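Re: [gough-dev] Row segmentation merging bricks, planner gives up

On Saturday, Meirion Morris wrote:
> Perception node on the Nesside cell returns one long blob whenever the
> bricks touch end to end. Planner then asks for a grasp wider than the hand
> opens and aborts. Is this the checkered cloth or the depth filter? Also
> seeing ghost clusters off the plastic sheet. Log has 194 aborts, all same
> code.

Meirion, both I think. Quick answers, have to run in a minute.

1. Merging. Depth alone won't split touching bricks, the gap is below the voxel size. Turn on the color edge term (edge_weight, default is 0!!). Worn whitish ends on the bricks help a lot there. Head view from our setup, left hand down on the end brick, is about as bad as it gets for this —

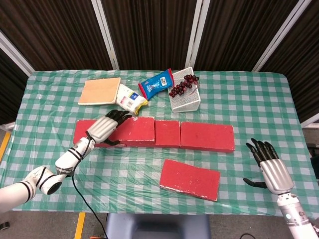

2. Occlusion. Left hand covers most of the leftmost brick, so the tracker drops it and the planner thinks that spot is free. Don't clear the object on loss. Set hold_on_occlude to 400 ms and mask the hand with the URDF, not the learned mask. Learned one eats red pixels next to the black fingers.

3. Ghosts. Plastic folds, yes. Highlights come back as little floating clusters. Drop anything under 8 points and run the plane fit twice. Not pretty. Checks are fine, leave the cloth alone.

4. Second brick reads tilted in our row, so a fixed top-down approach is wrong for it. Use the per-object normal. Branch is fovesier-normals, needs a rebase, sorry. Havent tested with the grapes and basket in the collision map, so keep those as one big box for now.

Can you send the bag for one of the aborts? Just one, not the whole log pls. Plultville people want the same fix so I'd like it merged before thier next build.

— sent between meetings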